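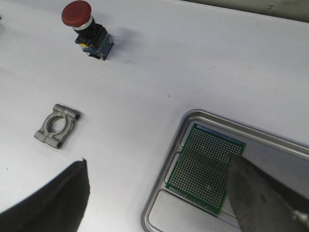 Bench Layout for Small Part Sorting
Student project report, Workshop Practice module
Teodoro Magbanua, Syahrul Tuhumury
Supervisor: Gerardo Dal Bello
March 22, 2023

1. Purpose

The project looked at how loose hardware is laid out on a bench before it is sorted into trays. The parts came from the Forness store, where mixed items from stripped-down rigs are kept in one drawer. Kenneth Sison had reported that parts were being put back in the wrong bins. We were asked to propose a layout and try it out.

2. Work surface

A white tabletop was used. It is matt, so glare from the surface was low, but metal parts still throw a soft shadow and this has to be allowed for when judging an edge by eye. A grey-green panel runs along one side of the table. We took the line where the panel meets the white surface as the datum for all positions.

3. Parts and tray

Two kinds of part are discussed in this report.

Emergency stop button. Red mushroom cap, silver metal collar, black plastic housing. The base is squarish and will stand on the table without support. It is top-heavy to handle and should be picked up by the housing — lifting by the cap can operate the switch.

Pipe clamp half. Grey cast aluminium, with a semicircular saddle and a cylindrical boss on either side, each with a mounting hole. It lies flat. The finish is dull and lightly worn, which we did not treat as a fault. Halves are stored singly under bin code 441, and matching them is outside the scope of this work.

The tray is shallow stainless steel with rounded corners and a raised rim. The rim is polished and catches the light. Parts must be lifted over it and set down inside, as dragging them marks the table.

4. Method

Each trial began with the parts on the table and clear of the tray. The sorter moved them one at a time and called out the bin code. We ran 20 trials under job number 3161, using the Brultby sheet to record misplaced items and the time taken.

5. Findings

Most errors were made with the clamp halves, which were mistaken for a similar bracket when the saddle faced away from the sorter. Turning the saddle towards the sorter before starting removed most of these errors. The stop button was never put in the wrong bin. It was slow to place, though, and tended to tip if set down near the rim.

6. Further work

Teodoro Tan will repeat the trials in July with a deeper tray. The bin labels should be reprinted before then.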